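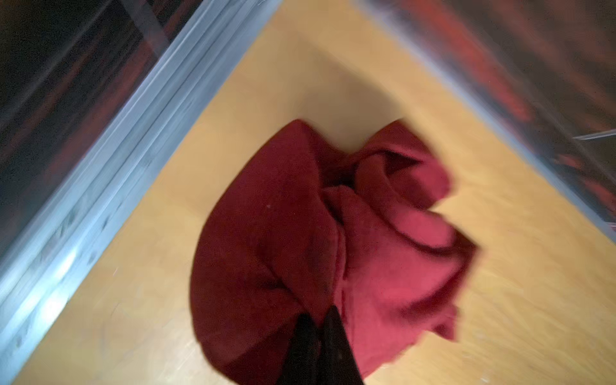 Linen Room and Storage Check, Nandance Guest House
Walked by Maysoun Sayegh, January, started at 3:00 in the afternoon

1. Drawers and trays
Pass, with a comment. Please fold the soft cloths before they go away, dear hearts, even the red ones we only use for dusting. I know the bell rings and you drop everything (I do it too!), but a heap catches in the runners and then somebody tugs.

2. Shelves fixed to the wall
Pass. Hadi tightened the top bracket in the fall and it hasn't budged. Heavy blankets stay on the bottom shelf, please.

3. Clear path to the door
Needs work. The ironing board was leaning across the way out again. Shadi has promised a hook for it, and I'm holding him to that.

4. Dryer lint screen and hose
Pass. Screen clean, hose snug at both ends. Thank you, Tala, whoever taught you to do it every load did a fine job.

5. Hot water at the utility sink
Needs work. I read 104 degrees at the tap in the morning and only 90 after lunch, so I've asked Hadi to look at the heater when he's back from the Jaber house.

6. Cleaning products
Pass. Lids on, labels facing out, bleach on its own shelf and well away from the ammonia.

7. Smoke alarm
Pass. Tested, and loud enough to bring Hala in from the garden with her gloves still on.

Open items: 3 and 5.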